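Clonum 2 Released: Halás Survey Results Now Open to Any Team, With Raw Answers Included

20 Apr 2025

Tedus, the company behind the Clonum package checker for JavaScript projects, today released Clonum 2. The new version changes how the tool reads lock files, drops the old configuration format, and ships with the full results of Halás, the company's survey of how developers keep their dependencies up to date.

Clonum reads a project's lock file and reports which packages are out of date, which have been abandoned by their maintainers, and which are installed more than once under different version numbers. It runs from the command line or as a step in a build. The first version was written for small front-end projects and slowed down badly on large shared repositories, where one lock file can cover dozens of applications.

"Most of the complaints we got were about waiting," said Kerstin Brekke, who leads development of Clonum at Tedus. "People with one app were happy. People with a big repository would start a check and go do something else. We rewrote the part that walks the dependency tree, and that took most of the last year."

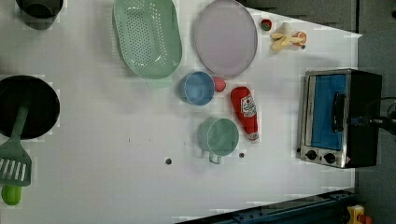
Clonum 2 keeps a local record of the packages it has already checked and looks only at what has changed since the last run. Teams that prefer a full check every time can turn the record off with a single setting. The record is a plain text file and can be committed to the repository or ignored.

The configuration format has also changed. Settings now live in one file at the root of the project, and the separate rules file used by the first version is no longer read. A conversion command is included. It leaves the old files in place, so a team can compare the two before deleting anything. Custom rules written as functions are not converted and will need to be moved by hand. The upgrade guide covers the cases that came up during testing.

The Halás survey ran in December and drew 800 complete responses. It asked developers how often they update packages, who on the team decides, and what makes them put an update off. Tedus is publishing the answers in full, with names and email addresses removed, as a set of spreadsheet files that anyone may download and reuse. Free-text comments are included where the person who wrote them agreed to it.

Janka Kadlec, who designed the survey, said the written comments were the most useful part for the development team. "A lot of people told us they don't trust a warning if they can't see where it comes from," Kadlec said. "So every warning in the new version names the chain of packages that leads to it. You can follow it up to the line in your own project."
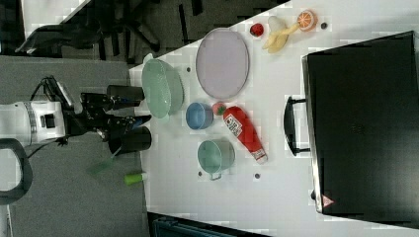

Reports can now be grouped by the package that brought a problem in. The first version printed one long list in alphabetical order, and related warnings often ended up far apart. For the documentation, the team built a small sample project that people can install and break on purpose – a catalog of kitchen items with a deliberately untidy set of dependencies. Its first entry is a pale green bowl with a scalloped outside, and the page for it pulls in 10 packages, several of them duplicates. The tutorial starts there and fixes them one at a time.

Clonum 2 also works with Zemberg, the Tedus build runner. Projects that already use Zemberg will pick up the new version at their next update and do not need to change their build steps. Other build tools can call Clonum through the command line as before.

The command line tool remains free and open source under the same license. The hosted dashboard is still a paid product, and existing customers keep their current plans. Tedus will continue to fix security problems in the first version until the end of December. No new features will be added to it.

Clonum 2, the upgrade guide and the Halás data files are available now from the Tedus website. Questions about the release can be sent through the contact form on the Clonum project page. Bug reports should go to the public issue tracker, with the lock file attached where possible.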